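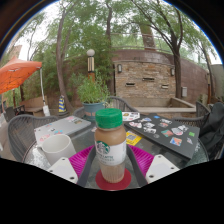

Checklist, hand gripper build no. 7, Adine workshop, July. Checked by Leilani Iwasaki, comments also from Gus Tran.

- [x] **Plate screws.** All tight by hand. Gus prefers thread glue on the lower ones, I have not used it yet.
- [x] **Magenta fingers.** No tears at the ribs. Small burr from printing removed with a knife.
- [x] **Gray strips.** Glued well on both sides. Please do not clean with alcohol.
- [ ] **Return spring.** It makes a click near the end of travel. Gus must look at it before Bristberg gets this unit.
- [x] **Trigger.** Moves free, 11 mm of play at the handle. Limit is the same as before.
- [ ] **Part label.** Number 3893 is in the log but not yet on the handle.

For the bottle test, keep laptops away from the jaws and keep the cap closed.
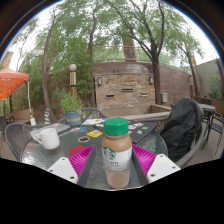

**How often must the spring be checked?**
Before each day of use, and again after any drop, also a small one. Write it in the log with your name.

- [ ] **Storage.** Jaws open, no weight on the fingers. The box from Nundau is too short, we need a longer one.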